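Lists > Kitchen Storage > Archive > Message 2251

Re: canisters, drawer unit and board on one short counter

From: Farzana Abeysekara
Date: March 16, 2018 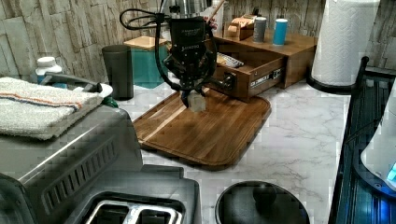 Back of the counter: teal canister at left, drawer unit at right, board in front.

Hélène Marchand wrote:

> I have the same problem as the Zanbridge thread. The dry goods
> have taken over the back of the counter and the board never has
> a fixed place. Do you stack on top of a drawer unit or keep
> the top clear? And does the drawer still open with a board in
> front of it? Mine is a Vachon unit, two drawers, no labels.

Hélène,

I stack. The unit is against the wall on the right half of the counter. On top, left to right: the small light wood box, the gray canister, the blue canister with the white lid. I leave a short gap between the two canisters so that either can be lifted with one hand.

The teal canister is square and stays on the counter itself. Its lid is wood and lifts straight off, and I did not want to be reaching up to it. The dark gray cup goes in front of it, slightly to the left.

On the drawer: it opens, but it comes out toward the board. I lay the board on the diagonal with the far corner tucked against the unit. If you set the board square to the wall you lose the front edge of the counter and the rim groove ends up under your wrists. Try the angle before you move anything else. Measure the pull of your drawers first – mine needs 13 cm to be useful, and the Vachon may need more.

Put a label on the drawer front. I used a printed one, dark letters on white, to the right of the knob. The Tiltar tape I tried in October lifted at the corners from steam. Plain paper under clear film has held since then.

Weight: I keep the top of the unit under 1000 g in total. Above that the drawer starts to bind on mine. Flour and sugar should go on the counter or in a cupboard.

On the tile question from your other message – the backsplash is a stone-effect tile with a stacked slate texture. It catches flour dust in the ridges. A dry brush gets it out, a damp cloth makes paste.

I have not tried the Clorkix risers. If anyone on the list has, please post the shelf height.

Farzana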